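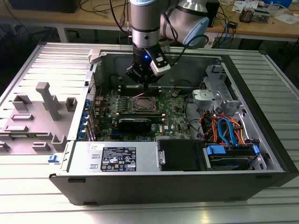
Handout 6, Gripper Comparison Practical
Notes by T. Yousafzai, Tellby evening course, 9th May

Welcome back, everyone, and do bring a cup of tea, as there is rather a lot to get through this week!

We are comparing two sets of fingers, the Vekow and the Wutano, on the same two-finger gripper, working inside an open desktop computer. I like a computer case for this because it is such an awkward place to work -- metal walls, cables looping about, and a processor socket sitting right in the middle where you least want to bump anything. Please approach from straight above and take the last little stretch slowly.

Last February's group logged 245 approaches with the Vekow and 63 with the Wutano, which is a bit lopsided, so do start with the Wutano if you can bear it.

Now, the wrist camera. The side view is lovely for seeing where the arm is, but for lining up with the socket you will want the close one. Look for the shiny frame first, then find your fingers in relation to it, and only then think about moving (I still forget the order myself). 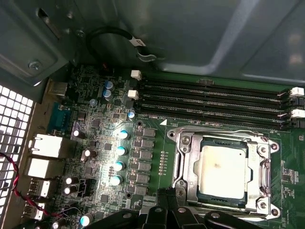
Fig. 2. Wrist camera view, fingers just below the socket frame.

Write down the finger set and your approach height for every go, even the dull ones.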